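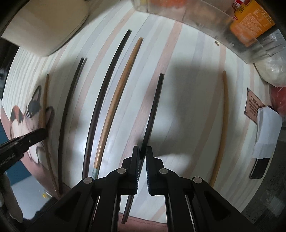

Collecting stick demos, one post at a time

Anahera Katene
Sun 23 August

Print this | E-mail this to a friend

1/ I'm spending the week on thin rods. The task is simple to say: pick one long rod off a striped table with a two-finger gripper, by hand, and record the whole move. The target for this set is 2,000 clean examples.

2/ We have 662 so far. A clean one starts with the fingers open, closes on one rod only, lifts it, and puts it back down. If I bump a neighbor on the way in, I keep the file but tag it.

3/ Six rods are out at the moment. Tan, dark brown, an orange-tan one, a straight black one. They lie more or less the same direction, which makes it harder for the model to tell where one ends and the next starts. I want that.

4/ The black rod is the one I worry about. Black fingers, black rod, and a big soft shadow from the gripper across the boards. I'm giving it extra takes.

5/ Glare is the other thing. There's a bright patch on the boards by the orange-tan rod. I used to move the lamp. Now I leave it, as the Mallby tables will have glare too.

6/ We also leave the clutter on the table. Cat picture, plaque, phone, paper towel, food package. Omprakash Rathore moves a few of them every 7 takes so the model can't use them as landmarks.

7/ Rule for anyone joining us: don't rush the close. Get the fingers nearly shut, hold for a beat, then grip. Fast closes look fine when you play them back but they train badly – we threw out 4 sessions in December over that.

8/ Next up is the same task with the rods crossed. I'll post numbers when the first training run is done.

Comments

Tipene Lowther: Do you label which rod before the take or after?

Anahera Katene: Before. I say it out loud and it goes in the notes.

Mereana Cartwright: We had the same trouble with dark parts at Aswood. More takes helped some. A second light helped more.

Anoma Karunaratne: Please do the crossed ones soon, I have been waiting for those.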